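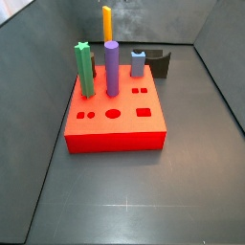
Friday, started 8:40

Floor varnish wear, Kelorach job, second round. Carrying on from the maple panels. The oak ones were coated last week and have been in the rack with the fan off, so they should be as hard as they are going to get. 2 coats on everything this time. The single-coat panels from January are not comparable and I've moved them to the bottom shelf so they don't get mixed in.

Plan is 1,000 cycles, wipe, weigh, look at it under the side lamp, then on to 3,000 if there is still film left. Same load as before. New abrasive strip for each panel.

Balance was drifting in the first half hour. Moved it off the shelf by the door and let it sit until 9:30. Zero held after that. Ignore the crossed-out weights on the facing page.

Panel A (Drosent satin, oak): 1,000 cycles, dull track but no bare wood. Edges of the track still have some shine. Went on to 3,000 and it's much the same, a little paler in the grain. White dust, fine, comes off with a dry cloth.

Panel B (Furnival water-based, oak): looked fine at 1,000. Heard the note of the strip change later on and stopped the machine. Counter read 1,572. Bare wood at the near end of the track, a patch you could cover with a thumbnail. Either the coat was thin there or I sanded through between coats. I don't have a film reading for that end, so can't say which.

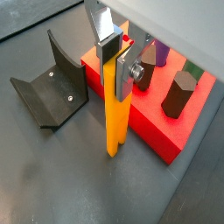
Coatings and Finishes, Bench Notes

Repeated B on the spare panel after lunch. Took film readings at both ends and the middle first, which I should have done this morning. The far end is thicker by enough to matter. I think the panel was lying on a slope when it was coated. Check the rack with a level before the next batch.

Spare got through to 3,000 with the track whole. So the morning result on B stays in the book but shouldn't go in the table without a note next to it.

Panel C (Kollel oil-and-wax) clogged the strip almost right away. Brown paste, no dust at all. Changed the strip, same again. Weight loss on this one means nothing if half of it is smeared back into the track. Left it out for now. May need a different wheel, or a longer wait before testing.

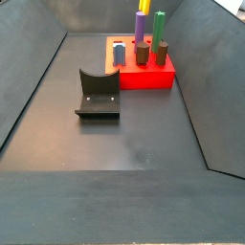

*Gray bin, from one end.*

To do:

- level the drying rack
- order abrasive strips, down to the last sleeve
- film readings at three points on every panel BEFORE it goes on the machine
- recoat one oak panel with the Furnival, flat this time
- ask the supplier how long the Kollel needs before it can be walked on

Machine wiped down, counter back to zero. Panel A is in the drawer in a paper sleeve, track side up.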